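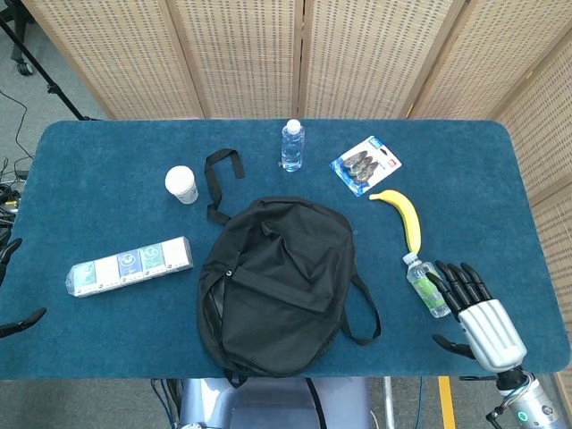 June, 16:40
Posted by the Valtdale robotics club log

Grasp planner rebuilt this morning with the Pirnix settings left at default. The build took 21 minutes and gave 2 warnings, both old ones about the wrist frame. The object list for the clutter task is now fixed: backpack, lidded paper cup, two plastic bottles, banana, blister pack and the long plastic-wrapped package. The small bottle with the green label is the hard one. It lies on its side between the banana and the right hand, so the approach has to come in low with the fingers forward, and the planner still prefers a top grasp. I have raised the cost on that and will look again tomorrow.

Log file stands at 3182 lines, of which 893 are the same joint limit message from the thumb. Must filter these before the Moynihan round – the judges read the raw file.

Backpack straps still confuse the segmentation. The black loop comes out as a separate object in the mask. Tried a larger merge radius, which then swallowed the cup. Put it back to the old value.

Charger left on overnight. Need more yellow tape.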